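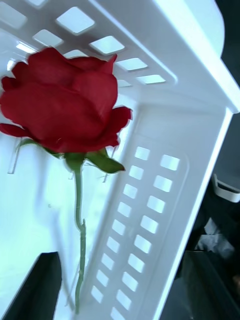

Subject: Re: [sondencombe-flowers] Flattened hydrangeas, and a muddle of stems

Hello Žofie, hello all,

Sorry, this got long! I sat down to write two lines about hydrangeas and the tea's gone cold.

Žofie Šimko wrote:

> Hi everyone, I've been reading for ages but this is my first post. My
> aunt is moving to a smaller flat and has passed on her artificial
> flowers, mostly red roses and blue hydrangeas, with some odd bits of
> eucalyptus. They've been in a bin bag in her loft and the hydrangeas
> are squashed on one side. The roses are better but the stems have all
> hooked into each other and I'm frightened of pulling the heads off.
>
> Three questions if anybody has time. How do you get them apart? Can
> the hydrangeas be rescued or should I just turn the bad side to the
> wall? And do red and pale blue go together at all? My sister says it
> looks like a football scarf. I'd like one big arrangement for the hall
> table and I'm not very experienced.
>
> Thanks, Žofie
>
> PS Somebody mentioned steam in June but I couldn't find the message.

That was Imre Pintér in June, and I had trouble finding it too, the archive search being what it is. He'd put "kettle" in the subject and nothing else.

Getting them apart first. Don't pull. Tip the lot out on a big pale table with a decent light over it and leave them exactly as they fall while you have a look. Green stems on a dark table are hopeless, you can't tell which belongs to what, and I've spent whole evenings tugging at a rose from one end and wondering why a hydrangea was moving. Find whatever is lying on top, hold it low down on the stem (never by the flower) and lift it straight up a couple of inches. If something comes with it, put it back and try the next one. It's pick-up sticks really, and the family can be roped in.

The leaves are what catch, far more than the flowers. Rose leaves on cheap stems have little moulded edges and they hook under the hydrangea petals like burrs. When that happens I slide a finger in between and bend the leaf flat against its own stem, then ease it backwards. And if a head does pop off, don't panic! On a lot of them it's only pushed on to a peg and will go back with a firm shove. If it keeps coming loose, a dab of glue, and leave it alone overnight. I never manage the leaving alone.

As each one comes free, put it somewhere it can't get back into the pile. I use a plastic basket with holes in the sides, the sort you'd have in a bathroom, and I like a white one for it. A rose laid in there by itself shows you everything, whether the outer petals have gone limp, whether the little green sepals under the bloom have been bent the wrong way, any kink in the stem. Dust and loose threads show up against white as well. I'd do the checking there and then. If you save it all for the end you'll have lost interest, or I would.

Now the squashed side. Imre's kettle method does work on fabric petals, but please check yours are fabric before you go near them with steam. Plastic ones go soft and then stay whatever shape they fancied. Try one petal round the back. If it's fine, hold the head well above the spout, move it about all the time, and fluff it with the handle of a teaspoon once you've taken it away. Your fingers will want to do it in the steam. Don't let them. Two short goes are better than a long one, and let it cool in between. For the plastic sort I'd try a hairdryer on the lowest setting and no expectations.

If one head really won't come back, don't bin it. Push it in low down where the others lean on it. Every arrangement needs something fat and blue at the bottom to hide the foam, and it needn't be a beauty. Irén Pálfi showed me that when she was still doing the windows at Kelemen in the high street, and she used to save her worst hydrangeas specially.

As for your sister and the football scarf — I disagree with her! I've kept a sort of flower diary for a few years, mostly grumbling, and I'll paste in the latest bit as it's all roses and hydrangeas and saves me typing it again. 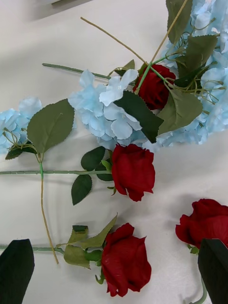

Nidaldale, 2020-01-18

Red roses and the pale blue hydrangeas again. I always think I'm going to hate it and then I get them down on a white table and they look lovely, even in a heap. The blue goes nearly white where the light catches it and the red goes darker next to it. Left them crossed over one another for a good while and just walked round. The best bit was an accident, a rose tucked right into the edge of a big hydrangea with leaves half over it, so you only got a bit of the crimson. Must do that on purpose. I'd never have put one there, I'd have had it facing front like a passport photo.

Things to remember. Roses tight in against the blue and not standing up above it on their own. Keep the curly tendrils, they look silly by themselves but they're nice looping about among petals. Thin tan stems are fine if they cross near a flower and awful if they cross in a gap. Don't trim ANYTHING until the vase is chosen. Patricio cut all of his to match last winter and then bought the tall Lusico jug, and now he has roses peering over the rim like people at a swimming pool.

Back to Žofie's question, then. I think red and blue go wrong when they're in equal lumps, turn and turn about. Red blob, blue blob, red blob, and there's your scarf. If the hydrangeas touch each other and make one soft uneven mass, and the roses sit in the dips, your eye reads it as blue with some red in it. A strong blue would be harder. Pale is easy going.

Your eucalyptus will help too. I'd put it in last and use less than you've got.

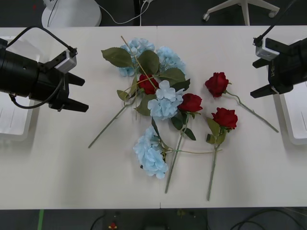

Laying out is where I'd spend the time, before a single stem goes in the foam. I do a flat version first, about the size I want it, and shuffle things round until I'm bored, and only then start building it upright. Two white tables pushed together are very good for this, and the join down the middle is a handy centre line to work either side of (I used to lay a piece of string down and it always wandered off). Keep the flower heads bunched near the line and let the long stems go where they like, one straight down towards you, one slanting off to the left, as they do when they've just been dropped. You can see at once which way each one wants to lean. A stem that slants off to the lower left has its flower pointing up and to the right, so that's the side of the vase it goes in, and you haven't had to bend anything. Look as well at the big leaves. If one's lying right across the top of a hydrangea it's hiding the part you want, and it's a moment's work to turn it underneath while everything's flat. It's murder once it's in the vase.

Then put the blue in first, lowest one at the front. Roses next, and I'd start with the one that's most hidden, since (sorry, old teacher's habit) you can't get it in afterwards without shoving all the rest about. Stand back by the front door and look at it from where people come in. Mine is always too tall. I take it down and it's still too tall.

For a hall table I'd go for something heavy with a narrow neck. Coats swing at it. Mine went over twice before I put gravel in the bottom, and the gravel was left over from the fish tank, so there's also a small castle in there.

Storage, seeing as the bin bag was what caused all this. Long box, heads at alternate ends, tissue under the hydrangeas, and please not the loft if you can help it. Under a bed is much better. If anyone wants the box I use it's in the Lusico leaflet as 2717 and I've had mine seven years with nothing worse than a split corner. An old boot box does nearly as well for short stems. I did see single roses going for 39p in the hospice shop by the station, a bit dusty, in case you find you want a few extra. Dust comes off with a soft paintbrush.

Could somebody who's done the hairdryer thing on plastic petals chip in? I've only tried it on a daffodil and I wouldn't want Žofie going by that.

And Imre, if you're reading, what did you say you did about frayed edges? Was it the nail scissors or the clear varnish? I've got a rose here that's waiting on your answer.

Love to all, and welcome Žofie,

Laiba Chaudhry

--
sondencombe-flowers mailing list
Please trim your quotes. Plant swaps go to the other list.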